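Prendodell Remote Driving - Frequently Asked Questions

Last updated February 13, 2020

What is a demonstration?

One complete drive along a sidewalk route, done by a person using the remote station. The software records the steering and speed commands together with the view from the robot, and the driving model is trained on those records.

Do I need experience to drive?

No. New drivers do 3 practice routes in the simulator before anything they record is kept. If you have used a game controller you will pick it up quickly. If you haven't, ask for extra practice time.

How long is a session?

30 minutes, then a break. Tired drivers weave, and the model learns the weaving too.

How should I drive?

Smoothly, at walking pace. Keep clear of walls, street furniture and the curb. Slow down before you turn, and don't stop halfway unless something is in your way.

I made a mistake. Should I start over?

If you hit something, press Discard and restart the route. If you only drifted off line, steer back and carry on. We want those recoveries in the data - the model needs to see how a person gets out of a bad position.

What is the difference between the Bosman and Fullel routes?

Bosman routes are short and mostly straight. Fullel routes are longer and include street crossings. Everyone starts on Bosman.

Can I take over while the model is driving?

Yes, in correction mode. Move the stick at any time and you have control. Let go for two seconds and the model takes it back. Only the part you drove is saved as a demonstration.

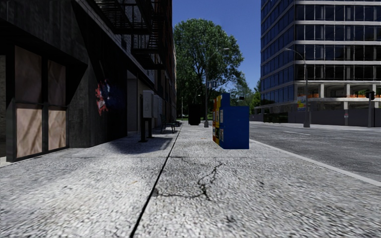
How many demonstrations do you have so far?

The current set holds 1,865 accepted drives from 18 drivers. Discarded drives are not included in that number.

Why was my drive rejected?

The usual causes are long pauses, a dropped connection or the wrong route selected at the start. The reason is listed next to the drive in your session log.

Who do I contact if the controls stop responding?

Release the stick, close the session and write to Thijs Van Dijk through the Help tab. Include the session number.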